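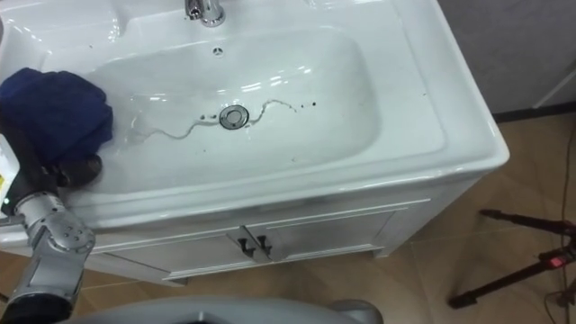 How Did Trains Climb the Pandel Zigzag?

By Facundo Leiva
20 November 2020

I grew up at the bottom of a very steep hill, in a town called Indthorpe. At the top of the hill was another town called Narnano, and between the two there used to be a railway. When I was little I couldn't work out how on earth a train ever got up there! My legs got tired just walking to the first bend. So I started asking questions, and I've been reading about old railways ever since.

Why trains don't like hills

Think about riding your bike up a driveway. Your rubber tyres grip the concrete, so you can push hard on the pedals and up you go (puffing a bit, if you're me).

A train is different. It has smooth steel wheels sitting on smooth steel rails. That's brilliant on flat ground, as the wheels roll along very easily and one engine can pull a lot of heavy wagons. On a steep slope it's a problem. The wheels can't get much grip, and if the hill is too steep they just spin around on the spot. Railway people call this slipping.

A slope that you'd hardly notice on your bike can be hard work for a train. So when people wanted a railway over a mountain, they had to find a way to make the hill gentler.

Three things you could do about a mountain

The first idea was to go through it. You dig a tunnel and the train hardly has to climb at all. Tunnels were slow and dangerous to dig, though, and they cost a fortune.

The second idea was to go the long way around. The track winds about in big curves and gets higher a little bit at a time. You need lots of room for this, and at Indthorpe there was a cliff on one side and a creek on the other.

The third idea was the zigzag, and that's what they picked. 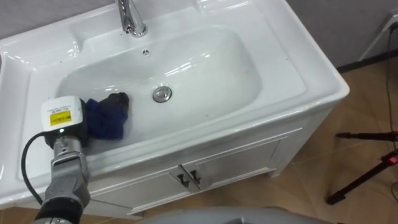
HOW A ZIGZAG WORKS

Get a piece of paper and draw a big letter Z. Now put your finger at the bottom left corner and pretend it's a train.

Slide your finger along the bottom line to the right. When you reach the corner, stop. A train can't turn a sharp corner like that, so it does something clever – it goes backwards! Slide your finger up the slanted line. When you get to the next corner, stop again and go forwards along the top.

On a real zigzag all three lines slope gently uphill, so the train is higher at the end of each one. At each corner there's an extra bit of straight track that goes past the corner and stops. The whole train has to fit on it. Then somebody moves the points, which are the rails that slide across to send a train one way or the other, and off it goes in the other direction.

The Pandel Zigzag lifted trains 80 metres up the side of the hill. That's taller than a lot of city buildings. The whole line from Indthorpe to Narnano was 11 kilometres long, but the zigzag was the bit everyone remembered.

WHO BUILT IT?

Some 1,000 workers came to build the railway, and a lot of them brought their families. They lived in tents and little huts beside the creek. There was a school in one of the tents, and I've read that it blew down twice in the same winter.

There were no diggers or big trucks. The workers used picks, shovels and blasting powder, and horses pulled the broken rock away in carts. They saved the best rock for the stone walls that hold up the track. Those walls are still standing and you can put your hand on them.

RIDING THE TRAIN

My favourite engine was called Orellana. She was a tank engine, which means she carried her water in tanks on her own sides and didn't need a separate wagon for it. Engines like that were handy here, as they ran nearly as well backwards as forwards.

Passengers were told to keep their heads inside on the middle part, when the train was reversing. Plenty of kids stuck their heads out anyway and got soot in their eyes.

Going down was the scary direction. The guard had his own brake in the van, and he and the driver used whistles to tell each other what to do.

WHAT HAPPENED TO IT?

The railway ran for 73 years. Then a new road was built to Narnano, and trucks could do the trip without stopping at the corners. The last train ran in May, and the rails were taken up and sold.

The path where the track used to be is a walking trail now. It's an easy walk for most kids, because it was made gentle enough for a train! Look for the long flat bits at the two corners, and take a hat and plenty of water.

Words to know

Points: rails that move to send a train onto a different track.
Guard: the person who looked after the back of the train.
Gradient: how steep a slope is.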